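Ketsara Noiphan sorts small household goods for a living. Her one-woman service, Stosura, takes on drawers, counters and tabletops that have filled up over time, and charges by the table. Rhonda Fortin spoke with her for the Bemance newsletter in May.
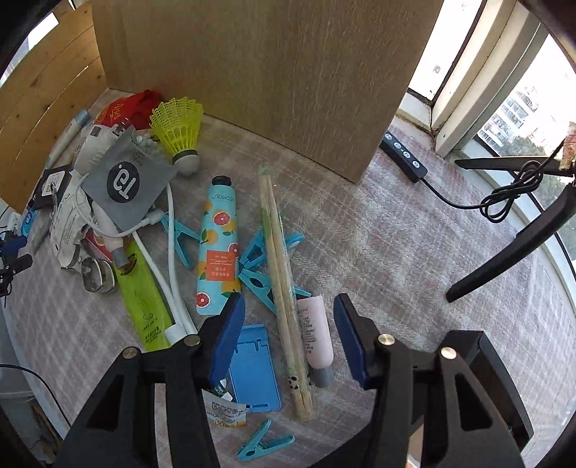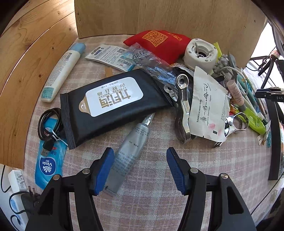 Noiphan starts every job by grouping items by how they leak, tangle or expire. "Tubes first," she said. "Anything with a cap gets checked and stood in a tray." A hand cream with grapefruit slices printed on it goes in the same tray as a silver AVON tube, whatever the brand or use. Cables come next. She coils each one and ties it before it goes near paper goods – a USB plug left on a tissue pack will snag the film.

Clothes pegs get a lidded box. Chopsticks stay in their sleeve and go to the kitchen. Restaurant wet wipes are kept if sealed. "People throw them out, then buy more," she said.

Her record for one table is 700 items, of which 91 were sachets. She caps a normal session at 100 decisions, with a break after 2 hours.

Asked about containers, she was brief. She uses the Prikis shallow tray and does not label it for the first week. "The groups will move," she said. "Label them when they stop moving."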